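Feature, July issue

# The Long White Table

Ostcombe, 9 in the morning, and the shared craft room behind the old Suseck feed store is already a mess. Good mess. The kind where you have to move a brush to set down your coffee.

I came to write about storage. Shelves, labels, bins. Dropped that idea fast. What people here want to talk about is the table, and what gets to stay on it.

Clay tools stay. Always. The wooden ones with a wire loop at the end, for trimming and hollowing out, get left wherever the last hand put them down, often next to a green cup. Bottles are the sore point. Cloudy stuff, dark stuff, stuff with a label in tiny print. Everything pours, everything drips, and once a cap goes on, one liquid looks a lot like the next. 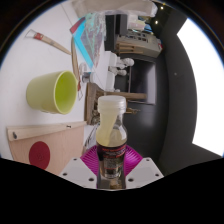

Usuga would ban bottles from the clay end altogether, and said so twice before I'd found a chair: one spill under a slab of clay and you've lost the afternoon, plus whatever you were making.

Strong feelings. The rule for now is softer. Caps on tight, bottles upright, and anything you brought in goes home with you. It holds up maybe till lunch.

The room costs $5 a visit, which covers the lights, the glue and 70 pounds of clay a season. Paper you bring yourself. Most of the projects are small and slow. Omus, the fall one, is all dried plants: stalks and leaves pressed, dipped, glued, or just drawn over and over untill they fall apart. People gather them on the walk in. There's a crate for it, and the crate never seems to get emptied.

So the table does three jobs at once. Clay, paint, plants. Boards go down first to save the top, then cups for water, then the small jars, and by noon the easel has been shoved back against a wall becuase somebody needs the elbow room.

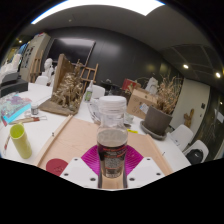

*On the table at Ostcombe: board, brush, glue, and a crate of dried stalks behind.*

Clean up is at 3. Brushes first, wire tools wiped and not soaked (the handles split), boards leaned up to dry. Clay scraps back in the bag with a wet rag. Cups get rinsed last and mostly end up right back on the table.

I asked about shelves again on my way out. There's a plan, apparently. It's been taped inside the closet door since last winter.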